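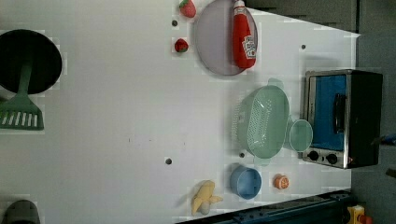

Section 2. Setting up the memorial calendar

The memorial calendar in Devutholm stores the date of death for each person on the congregation's memorial list and works out the yahrzeit (yearly anniversary) by the Hebrew calendar. It then prepares notices to family members and the list of names for the weekly bulletin. Complete the steps in this section before you enter or import any names. Changing the date rules later forces a full recalculation and cancels any notices waiting in the queue.

You need an account with the Office role or higher. The Reader role can view the calendar but can't change it.

2.1 Location and sunset

The Hebrew day begins at sunset. Devutholm uses the location in this step to decide when an evening notice is due and when the bulletin list rolls over to the next day.

1. Open Settings > Congregation > Location.
2. Type the town name and choose it from the list. If the town isn't listed, select Enter by hand and give the latitude, longitude and time zone.
3. Under Day change, choose Sunset or Nightfall. Nightfall opens a second field for the number of minutes after sunset. Ask your rabbi for the value to use.
4. Select Save, then check the sunset time shown at the top of the page against a printed calendar for your area.

Note: The location of the congregation isn't used for the place of death. Each record has its own setting for this (see 2.3).

If the sunset time is wrong by exactly one hour, the time zone is right but daylight saving is switched off. Turn on Adjust for daylight saving and save again.

2.2 Date rules

Customs differ on several points, and the program has no preset answer for them. Every rule must be set before the calendar can be turned on. A rule that hasn't been set shows a gray bar.

1. Open Memorial > Date rules.
2. Set Adar, common year. This applies to a death in Adar of a year with one Adar. In a leap year the anniversary can be kept in Adar I, in Adar II, or in both. If you choose Both, the name appears in the bulletin in each month and the family gets two notices.
3. Set 30 Cheshvan and 30 Kislev. In some years these months have only 29 days. Choose whether the anniversary moves back to day 29 or forward to the first day of the next month. The choice Follow first year looks at the first anniversary after the death and applies the result to all later short years.
4. Set First year. Choose whether the first anniversary is counted from the death or from the burial. If you choose Burial after gap, enter the number of days between death and burial that triggers the rule.
5. Select Check rules. The program lists any rule that is still blank.
6. Select Save.

A death in Adar I or Adar II of a leap year is handled without a setting. The anniversary is kept in the same month in leap years and in Adar in common years.

Caution: Don't change the date rules while an import is running. The import stops with error 1084, and the records already read are held without a Hebrew date until the next full recalculation.

A single family may follow a custom that differs from the congregation's. Open the person's record, select Own rule, and set the rule there. Own rules aren't touched by a recalculation.

2.3 Entering one record

1. Open Memorial > Names and select New.
2. Enter the English name.
3. Enter the Hebrew name, then the father's name, the mother's name, or both. Use the on-screen keyboard if your computer has no Hebrew layout. Don't type the words ben or bat. The program adds them from the Son/Daughter field.
4. Enter the civil date of death.
5. Choose Before sunset, After sunset or Not known. If you choose After sunset, the Hebrew date moves forward by one day.
6. Enter the place of death if it was in another time zone. The civil date must be the date at the place of death.
7. Compare the Hebrew date shown with the family's own papers or the headstone. If they differ, the family's date is normally kept. Select Fix Hebrew date and type it in.
8. Select Save.
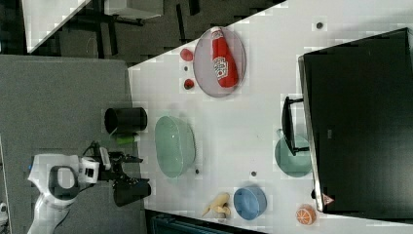

Records marked Not known are treated as before sunset and carry a question mark in the Names list. The mark doesn't print in the bulletin. To clear it, change the setting or fix the Hebrew date by hand.

A fixed Hebrew date overrides the civil date for all purposes. If the civil date is corrected later, the Hebrew date doesn't follow.

2.4 Importing a list

Lists can be imported from a spreadsheet saved as CSV with UTF-8 text. Other text formats will load, but Hebrew names come in as question marks and can't be recovered from the record afterward.

1. Open Memorial > Import and select Get blank sheet.
2. Copy your names into the blank sheet. Keep the column order. Columns you don't need may be left empty but not deleted.
3. Write civil dates as year, month, day with hyphens.
4. Split the list into files of no more than 225 rows. Longer files are refused.
5. Select Choose file, then Test run. Nothing is saved during a test run.
6. Read the report. Rows in red won't be imported. Rows in yellow will be imported with a question mark.
7. Correct the sheet and repeat the test run until no rows are red.
8. Select Import.

Note: Lists exported from Tamilari put the Hebrew name and the father's name in one column. Use the Split names tool on the Import page before the test run. The tool splits at ben or bat and leaves a row alone if it finds neither. The tool was written by Thiện Lò for the Bestville congregation and is included from this release on. It doesn't handle Yiddish double names joined with a hyphen, and these rows need to be checked by eye.

Duplicates are matched on English name and civil date together. Two people with the same name and the same date will be reported as one. Select Keep both in the report to import them.

2.5 Notices

1. Open Memorial > Notices.
2. Set Days before. This is counted from the evening on which the yahrzeit begins.
3. Choose Email, Letter or Both. Family members without an email address always get a letter.
4. Under Sabbath and festivals, choose Send before or Send after. No email is sent between the start and end times shown on the Location page. Letters are only added to the print queue and aren't affected.
5. Choose a template. The fields in braces are filled in from the record. Don't alter the text inside the braces.
6. Send a test notice to your own address and check that the Hebrew name reads from right to left.

If letters in the Hebrew name appear in reverse order in the printed letter, the chosen font has no Hebrew set. Change the template font to Tôn or another font marked with an aleph in the font list.

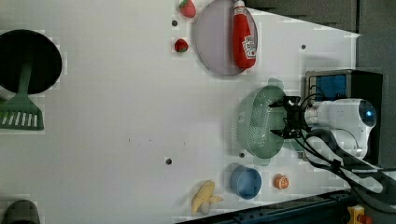

Robot arm gripping the rim of a green colander.

2.6 Turning the calendar on

1. Open Memorial > Overview and confirm that all gray bars are gone.
2. Select Recalculate all and wait for the message Calendar ready.
3. Print the list for one full Hebrew month and compare it with your old list. Adar is a good month to check in a leap year.
4. Turn on Active.

Notices for anniversaries already inside the Days before period are sent the same evening. To hold them back, turn on Skip current period first. Keep the old list until the first month has been printed and read through.

For memorial boards with lamps, go on to Section 3. For printing the bulletin list without a board, go to Section 5.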